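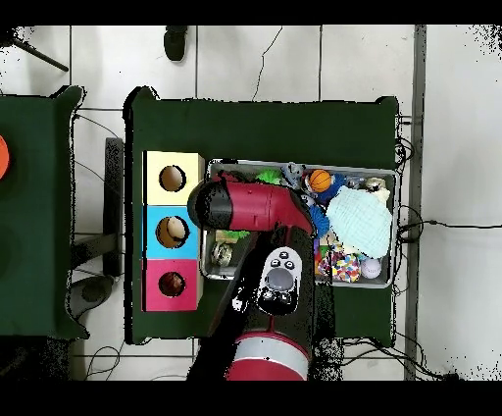 Diary > 2025 > November

13/11/2025

Slept badly and got up at 5, so I've spent most of the day on the toy basket I keep promising to sort. It's amazing how much fits in there! Balls of every kind, the spiky ones and the puffers that catch every bit of fluff in the house, and those crinkly muslin cloths, which I would happily fold and put away upstairs if the little ones didn't ask for them the minute they're gone (they make very good capes, and even better picnic blankets). 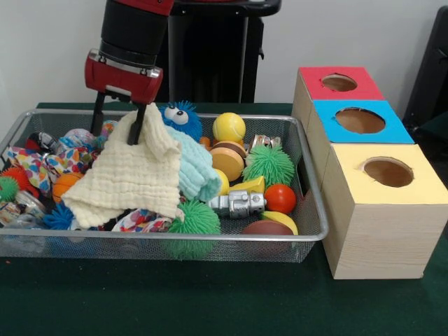
Shona Aitken called in the middle of it, and we talked for ages about her move to Nurkik and whether the piano will go up the stairs. I told her about the toy burger and she laughed, as her boys had one just like it and fed it to the dog every morning before school. She thinks I should give half of it all away. I probably should, but I'm fond of the fuzzy blue fellow with the googly eyes, and he stays. 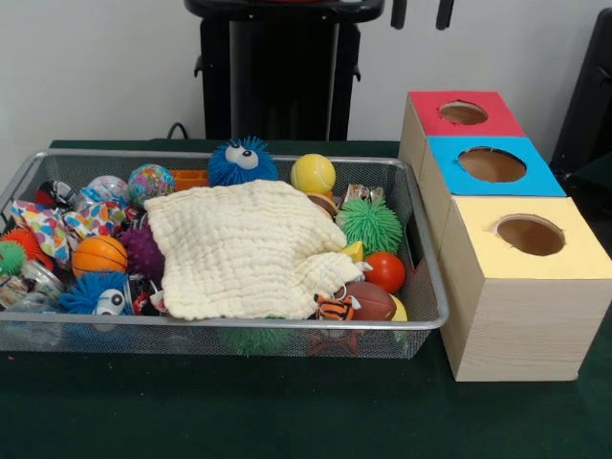
Craig Carnegie is coming by in the morning for the bag of outgrown coats, so I must remember to leave it by the door, along with the dish I've had of his since May. Soup for supper, and the end of the good bread.
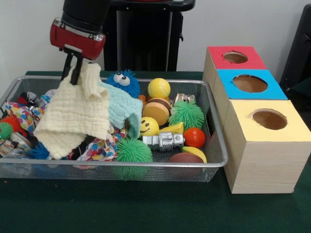
So where do the cloths go in the end? Back in the basket with the toys, I've decided, and I'll wash them both over the weekend.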